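LISEZ-MOI — Carnet des recettes de Miltitz

Bienvenue, et merci d'avoir pris le temps d'ouvrir ce dossier ! Vous y trouverez 1 058 recettes familiales recopiées à la main, puis saisies petit à petit, fiche après fiche, dans un tableau unique que chacun peut réutiliser.
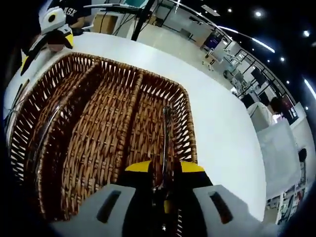

Temps de lecture : 2 minutes

Les recettes viennent de deux fonds, celui de Borngate (le plus ancien, et de loin le plus taché de beurre) et celui d'Eder, arrivé en avril. Après le retrait des doublons, il reste 1 002 fiches dans la version courante. Chacune comporte un titre, une liste d'ingrédients, les étapes et, quand on a pu la déchiffrer, la note griffonnée en marge — souvent ma partie préférée.

Les quantités sont en grammes. Les « noix de beurre » et autres « verres à moutarde » restent tels quels dans la colonne mesure_origine.

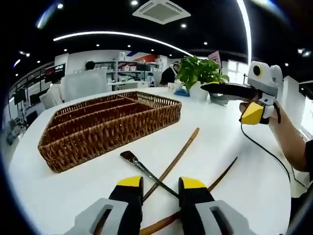
Pour les fichiers, recettes.csv contient le texte et index.csv les catégories (soupes, tourtes, confitures, etc.). L'encodage est en UTF-8, le séparateur est le point-virgule. L'outil Draltico lit les deux sans réglage, mais un simple tableur convient très bien.

À savoir : les temps de cuisson manquent sur 100 fiches, surtout des confitures. Si vous les connaissez, écrivez-nous, cela nous fera vraiment plaisir !

Dernière mise à jour : samedi 28 octobre 2023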